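Blog > Roads and driving > Potholes

My pothole claim, 16 weeks on

I hit the hole on Ovard Road in January, just past the Pemico warehouse, and it cost me a tire and a bent rim.

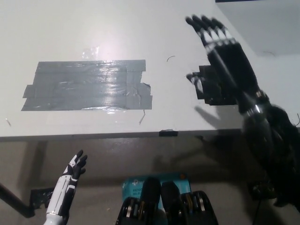
A neighbor told me I was wasting my time, that the county never pays unless the hole was reported before you hit it. She was half right. The form asks for the date of any earlier report, and you have to request the road log yourself to find it.

The repair came to $316. Oddsson Tire did the work and wrote "impact damage" on the invoice, which the claims office wanted to see. I sent that, two photos of the hole and a map with the spot marked.

First they lost the invoice. Then they offered $84 for the tire, taking off for wear, and nothing for the rim. I wrote back with the road log, which showed a report nine days before mine. The new offer is $200. I haven't signed it yet.

The hole has been patched, and the patch is already sinking on the Sokent side.

Comments (3)

rimless: Take the 200. I held out for more and got the same letter twice.

Dot in the valley: Did you have to pay for the road log? Mine wanted a copying fee.

Reply from author: No fee, but I asked for it by email.

Recent posts
Winter tires: when I take mine off
The four-way stop by the school
What the county calls a "temporary" patch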